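Costume budget for the January awards night, and do we need a dress code?

Riltow Community Forum > Events > Riltow Screen Awards

ginette_h
Starting a new thread since the old one got buried. The awards night is back on for January at the Vusesden and I'd like to settle the dress code before tickets go out. Last year the invitation said "red carpet formal" and we had people in floor-length gowns standing next to people in fleece vests. I don't mind either one but the photos looked odd, and several guests told me they felt silly.

My suggestion is to print "cocktail" on the ticket and leave it there.

nigelcatt
Cocktail means nothing to most men I know. Half of them will wear a suit and the other half will wear the shirt they wear to everything. If you want suits, print "suits."

ginette_h
I don't want suits, I want people to know roughly how dressed up everyone else will be.

Pindorel_fan52
I liked the gowns. It's one night a year and it's called the red carpet. If you take the gowns away you have a dinner with a slideshow.

nigelcatt
It was a dinner with a slideshow. The slideshow ran nearly an hour.

flurina.g
I did the best and worst dressed column for the newsletter last time and I want to say up front that I won't do the worst dressed half again. Two people wrote to me afterward. One of them had sewn her own dress, green satin with the puffed sleeves, and I had put it under "misses" because of the hem. The hem was my only complaint and I spent 52 words on it. I reread it later and it was mean.

Pindorel_fan52
The worst dressed list is the only part anybody reads though

flurina.g
Then people can read less. I'm happy to do a page on best dressed and one on shoes.

lauriertwo
Agree with Flurina. A TV star gets a stylist and a free dress, so fair game I guess. Someone from our own town who bought a ticket is a different thing.

nigelcatt
I was on the worst list for the brown tuxedo and I thought it was funny. I'd wear it again. I don't see why we have to drop the whole thing over two letters.

flurina.g
You're welcome to write it, Nigel.

nigelcatt
I might.

melanie_s
Can I bring this back to money? The costume budget for the hosts and presenters is $500 total. Last year we went over because both hosts changed outfits at the break. Does anyone care if the hosts change outfits?

ginette_h
I care a little. The second outfit was the nice one.

melanie_s
Then they can wear the nice one from the start. We have nine presenters and I've told them all to wear their own clothes. The budget would cover the two hosts, dry cleaning, and the carpet rental if Sandhu gives us the same rate.

Pindorel_fan52
Why are we renting a carpet every year? We could buy one.

melanie_s
And store it where?

lauriertwo
I priced a carpet. A real one with backing, long enough to go from the doors to the coat check, came to a bit under 2,000. The cheap ones wrinkle and somebody in heels will go down. Rent it.

Pindorel_fan52
ok fair

nigelcatt
If we're talking about falls, the step by the stage needs tape on it. The woman who won for Best Short went up it sideways holding her skirt in both hands, and then had nothing left to hold the award with.

melanie_s
Noted. I'll ask the Vusesden for tape.

flurina.g
Has anyone asked the Pindorel people if they're coming? If the cast comes, they'll dress up no matter what the ticket says, and then everyone else will wish they had.

ginette_h
Two of them said yes, and a third is a maybe. I told them cocktail.

Pindorel_fan52
Wait, which two??

ginette_h
I'll post names when they've confirmed in writing. Last year I announced somebody early and spent a week answering emails.

lauriertwo
I'm only on my phone at lunch so I'll answer the rest tonight.

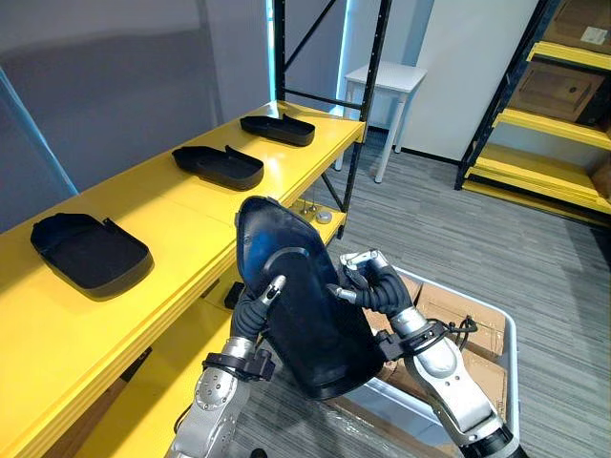
Black trays on the yellow shelf

lauriertwo
Back. On the dress code, I'd go with "dress up as much as you like." It covers the gowns and it covers Nigel.

nigelcatt
I can live with that.

ginette_h
My worry is that it's the same as saying nothing. A guest who has never been will still call me and ask what to wear. Last year I took those calls right up to five in the afternoon on the night.

melanie_s
Could we put "cocktail or dressier" on the ticket and Laurier's line on the web page? People who want more detail will look at the page.

flurina.g
Fine with me. Please add something about coats. The line for photos was outdoors and people stood there with bare arms because they didn't want a parka in the picture. If we move the backdrop inside the doors we fix that.

melanie_s
The lobby is narrow. I'll measure it when I go in about the tape.

Pindorel_fan52
I still think it should say red carpet formal. Putting that on record.

ginette_h
It's on record. Ticket wording goes to the printer as "cocktail or dressier" unless I hear a better one by tomorrow at noon. Best dressed column is Flurina's. Worst dressed is not running in the newsletter.

nigelcatt
So I can't write it?

ginette_h
You can write about your own tuxedo.

nigelcatt
How many words do I get?

flurina.g
52.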